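Checking whether your web server's log rotation really runs

Most guides to web server logs stop once the config file is saved. I don't trust that. A rotation rule that looks fine can sit there doing nothing for months, and you find out when the disk is full.

I looked after a small server for Indholm that had a perfectly neat rule and a 652 MB access log. The rule pointed at a folder the server had stopped using in April.

1. Find out where the logs are being written. Look in the server config, then check that the newest lines in that file match a page you just loaded. Don't take the path from a tutorial, mine included.

2. Do a dry run of the rotation tool. It should name your log file. If it says nothing matched, stop and fix the path first.

3. Force one real rotation. You want a fresh file with new lines going into it, and the old one renamed. 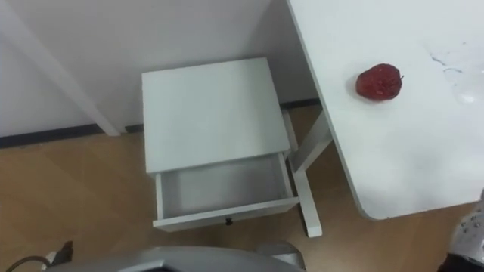 Iman Bouzid wrote in to say that step 3 passed on her machine and the server still kept writing to the renamed file — she only got new lines in the right place after adding a reload to the end of the rule. She also asked why the default keeps 20 old logs.

Fair point on the reload. Some setups signal the server for you and some don't, so load a page after rotating and look again.

As for 20, I have never seen a good argument for it. I keep 11 on Trevell, rotated weekly, and compress all but the latest. Pick a number based on how far back you have ever needed to look.

4. Set a size limit as well, if your tool allows it. Mine is 125 MB. Be warned that a size limit is only checked when the job runs, so a busy night can blow well past it.

5. Come back after the next scheduled run and check the dates on the files. A forced run proves very little about the schedule.

Last checked 2025-07-07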